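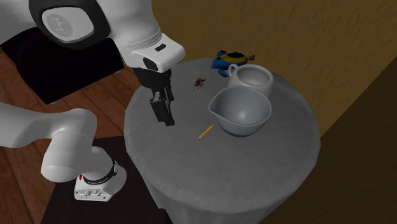
How a Robot Arm Is Set Up and Looked After

A robot arm is a machine with several stiff parts joined in a row. The stiff parts are called links. The places where they meet are called joints. Your own arm works in a similar way: the upper arm and forearm are links, and the elbow is a joint.

The base

At the bottom of the arm is the base. It ends in a flat plate called a flange, which has holes for bolts. The bolts hold the arm to something heavy. When the arm reaches out and stops quickly, its weight pulls on the base. If one bolt is loose, the whole arm tips by a tiny amount, and the fingers at the far end miss their target.

At the Ruvmont workshop the bolts are tightened with a torque wrench. This tool clicks when a bolt is tight enough. The bolts are tightened in a cross pattern, like the nuts on a car wheel, so that the plate is pressed down evenly.

The joints

The Ruvmont arm has 7 joints. Each one contains a motor, a set of gears and a sensor called an encoder. The encoder measures how far the joint has turned. A round cap covers the side of a joint and keeps dust out of it.

The gears need grease. Old grease gets thick and dirty, and then the motor has to work harder. A technician listens for grinding and checks how much electric current each motor uses. A motor that needs more current than it did last month is put on the list for service.

The gripper

The tool at the end of the arm is called a gripper. A parallel gripper has two fingers that slide toward each other and stay level, like the jaws of a vise. It can pick up a pencil by closing on its sides. A mixing bowl is too wide to hold that way, so the gripper takes it by the rim.

The fingertips wear down. Réka Deák looks after the gripper at Ruvmont, and she measures both fingertips every March. If one is shorter than the other, she replaces the pair.

Finding zero

After a repair, the arm has to be calibrated. To calibrate a machine means to check its measurements and correct them. The steps are:

1. Switch off the power and lock the switch.
2. Check the bolts, caps and cables.
3. Clear people away from the arm and turn the power on.
4. Move each joint slowly to its zero mark.
5. Save the zero positions in the controller.
6. Send the fingertips to a test point and measure the error.

The test point at Ruvmont is 297 millimeters from the edge of the base. If the fingertips stop in the wrong place, steps 4 to 6 are done again.

Practicing on a computer

A new program can be tried first in a simulation, where the arm, the table and the objects are all drawn by a computer. The program can bump a simulated pitcher without breaking anything. A simulated arm has no grease to change, but its measurements must match those of the real arm. If a real finger is replaced with a longer one, the number in the simulation has to be changed too.

Words to know

Controller: the computer that tells the motors what to do.
Encoder: a sensor that measures turning.
Flange: a flat plate used to bolt parts together.
Link: a stiff part between two joints.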